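August, evening

Slept badly and got up before the alarm. Made coffee, ate the end of the bread standing up, and was out of the apartment by 7. The bus was early for once, so I had a quiet half hour before the others came in, and I used it to start on the box of cards.

I should write down how this job came about or I will forget. When old Mr. Bemulov's niece cleared out his house on Mollside she found shoeboxes of printed cards going back through all the years he traveled for work. Hotel cards, restaurant cards, little cards from dry cleaners and shoe repair places. She didn't want them and didn't want to throw them out either, and Trinidad said we would take them. That was in the spring. They sat under the window until this week, when Trinidad said they had to be sorted by the end of the month or go back.

So we are sorting them. The plan is simple enough. Anything to do with lodging goes in one place, food in another, shops and services in a third, and whatever we can't read goes in a pile to argue over. I counted the first shoebox last night and it came to 200, more than I had hoped for. At that rate the whole lot is going to take us well into next month, whatever Trinidad says.

The wooden rack is good for this. The slots hold a card upright so you can flip through with a finger, and the wood is smooth enough that the corners don't catch. A card with a yellow and tan front and HOTEL in big letters is my favorite so far. The background has dark lines running all over it like bare twigs.

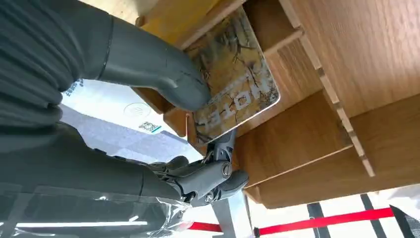 I had thought the hotel cards would be the easy group and they are not. Half of them are from places that were also restaurants, and the owner printed one card for both. Is that lodging or food? I put them under lodging because that is how Mr. Bemulov would have used them, and then found that Trinidad had been putting the same kind under food all week. We agreed on lodging. I moved the ones I could find. There will be some I missed.

Around 10 I stopped to answer the letter from Toltau about the storage boxes. They want 37 apiece for the flat ones with lids, and that is too much. I wrote back and asked about the plain ones. If they don't come down I will ask at Aguirre, where they are slower but don't mind a small order.

Then more cards. A lot of this work is sitting still. You have a handful, you look at one, you turn it over to see if anything is written on the back, you decide, you put it down. My legs go stiff. I got up and walked to the end of the hall and back every hour or so, and the second time I took the trash with me so it wouldn't be a wasted trip.
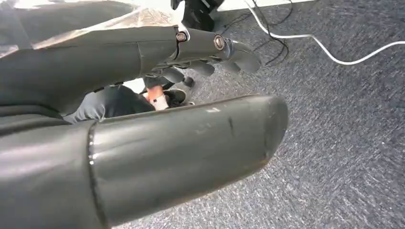

A leg in dark pants, mid-morning.

Lunch was rice and the last of the beans. Ate at the small table by the stairs to keep crumbs off the cards. Trinidad Sarmiento had brought plums from her mother's tree, very sour, and I had two. She told me the roof at her mother's place is leaking again over the back bedroom. The man who fixed it in June won't pick up his phone. I gave her the number of the one my brother used.

The backs of the cards are where the time goes. Mr. Bemulov wrote on them in pencil, very small. Mostly prices, sometimes a room number, sometimes a note about the breakfast. One just says "no hot water, kind woman." Another says "do not take the front room." I have been typing these up as I go. Trinidad thinks we should only type the printed side, and it would be faster, but the pencil is already faint on some and I would like to have it down somewhere. I said I would do the backs on my own time if it came to that. She said fine and then did a few herself after lunch.

The open box with the divided compartments is for the small odds and ends that turned up in with the cards. Stamps, a couple of keys with no tags, 4 subway tokens, matchbooks with the matches gone. I want the bigger section kept for anything made of paper and the smaller cells for the rest. That was the idea, anyway – by three o'clock there were stamps in with the keys and I had to tip it all out and start over.

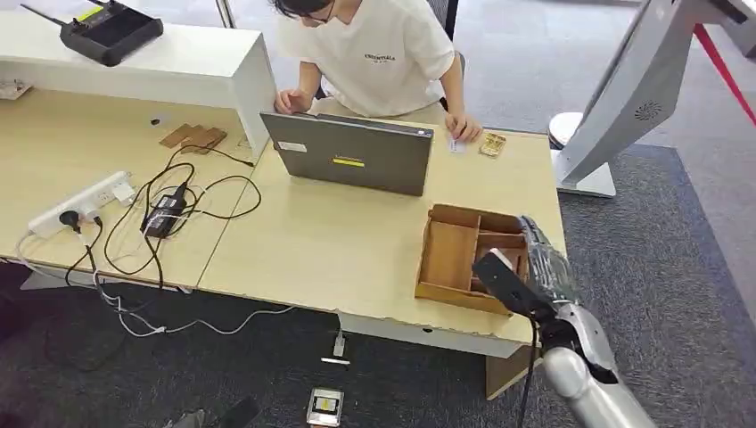 The desk in working hours. Laptop, a white card, and the divided box up front.

Got through the rest of the first shoebox a little after four and started the second. It smells of mothballs, so I left the lid off overnight and the window open a crack. First look says more of the same, with a thick bundle of shop cards held by a rubber band that broke when I touched it. 6 cards so far that neither of us can read at all. The alphabet is one I don't know. Trinidad will show them to her neighbor.

Home by 6:30. Called my sister, who is not coming at the end of the month after all, so I can take the spare sheets off the chair. Washed two shirts and hung them in the bathroom. Need to buy bread, rubber bands, and the soft kind of pencil eraser tomorrow. Also ring the dentist.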